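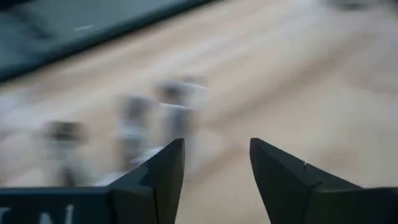

Totthorpe By-Election Papers, microfilm edition

Publisher: Moynihan
Format: 35 mm silver halide, positive, 91 reels
Guide: printed, 2 volumes, indexed by ward and by correspondent

Covers the Totthorpe by-election and the inquiry that followed – agents' letters, canvass returns, handbills and the full transcript of evidence. Papers withheld from the first edition are on the last four reels. Duplicates have not been filmed.

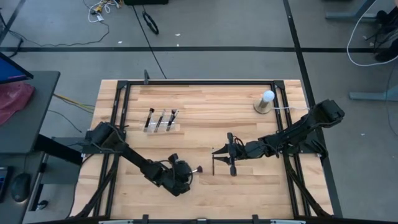
One subscriber writes that the index gives the inquiry witnesses under their married names only, and that the Gastthorpe depositions take some finding as a result. A corrected index sheet is supplied with current orders.

Reels are sold as a set. The Enis pamphlets, 2,000 frames, are a separate title and can be added to the same order. Reel boxes are acid-free and numbered on the spine.

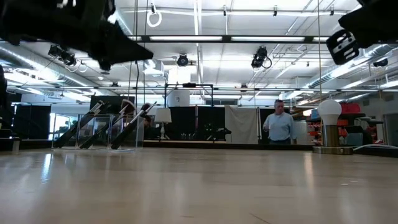
Light wooden floor, overhead lighting

Page revised 29 Jan 2023. Standing orders received before December ship at the old rate.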